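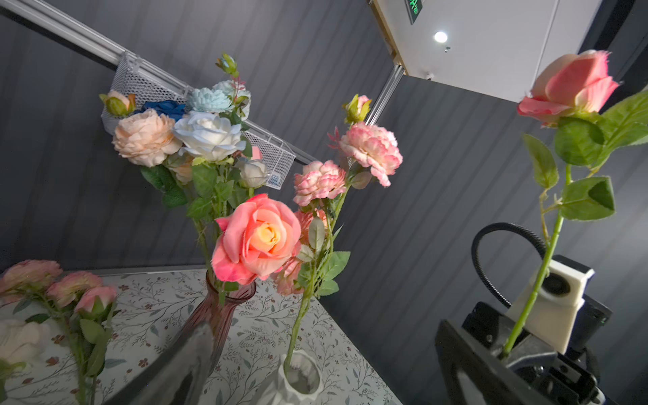

3.2 Shelf life and replacement of artificial flowers

Retail studies of artificial flowers have mostly looked at sales by season. Less is known about how long a household keeps an arrangement before replacing it. We asked buyers in Lanness and Nedadero to keep a simple log, beginning in February, of where each arrangement stood, how often it was dusted, and when it was thrown out or given away. After incomplete logs were removed, 39 households remained.

Sunlight mattered more than handling. Arrangements kept near a south window were replaced earlier, and fading was the reason most often written down. Dark blues and reds were named more often than peach or white. Dust came second – mainly in kitchens, where it mixes with grease and does not brush off. Wannasri and Tavares coded the written reasons separately and settled 2 disagreements by discussion.

Stems were seldom a cause. A few logs mention bending at the base, all in tall vases with narrow necks.

Figure 2. Artificial flower stem, green, with a bumpy surface and short nubs in place of thorns.
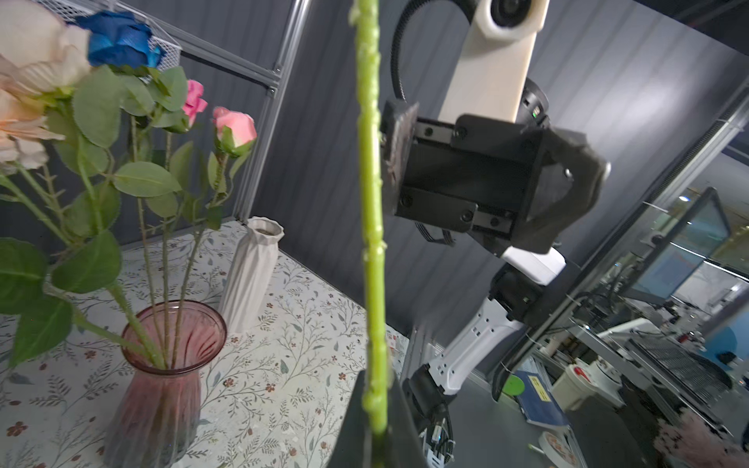
Does regular dusting extend the time an arrangement is kept?
In our logs it did so only outside the kitchen. Households that dusted every week kept living room arrangements longer, but kitchen arrangements were replaced at much the same rate however often they were cleaned.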